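Equipment plan for the kitchen task bench: where the money goes this year

The request for the kitchen task bench was approved in September, and several people have asked what is in it and what was left out. The short version is that we are buying one more arm station, spare fingers for both stations, and a set of household appliances that will be treated as consumables. The second mobile base has been moved to next year.

The arm station is the largest line. We had quotes from Odier and Atanasov. Odier came in lower on the arm itself but charged separately for the controller, the mounting plate and the first year of service. Once those were added the two offers were close, and Atanasov could deliver in 65 days. We went with Atanasov. The mounting plate matches the one we already have, so programs written on one station should need only small changes on the other.

Gripper fingers were underbudgeted last time. We allowed for two sets and used five. A set of fingers from Ekmont costs $118, and the new plan includes enough to change them on a schedule, before the pads wear through. Rosalía Figueroa has drawn up the schedule and will keep the log. 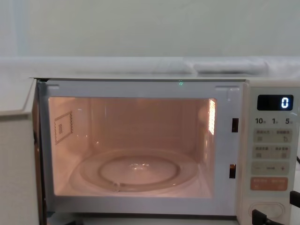 Appliances get their own line for the first time. In earlier plans they came out of general supplies, which made it hard to see what we were spending on them. The working rule is to buy ordinary models that people have at home, with no modifications. A microwave is a good case. Ours has flat membrane buttons with plus and minus keys, a large oval door release near the base of the panel, and a round glass turntable, and each of those is a separate thing for the arm to learn. The spare parts list therefore includes turntable plates and roller rings, plus one complete spare oven of the same model. We also want a second model with a dial and a pull handle, to be bought once the first set of tasks is finished.

The total for appliances and their spares is $2,922. That covers the microwaves, a kettle, a toaster and two rice cookers – the rice cookers were requested by the Trisutano project, which will share the bench in the afternoons.

Two items are still open. The electrical work for the new station has not been quoted, and we do not yet know if the existing circuit can carry an arm and a microwave at the same time. Storage is the other one. Spare appliances take up a lot of shelf space, and the cage on the ground floor is already full.

Requests for changes to the appliance list should go to Rosalía before the order is placed. Please include the model, the price and the task it is needed for.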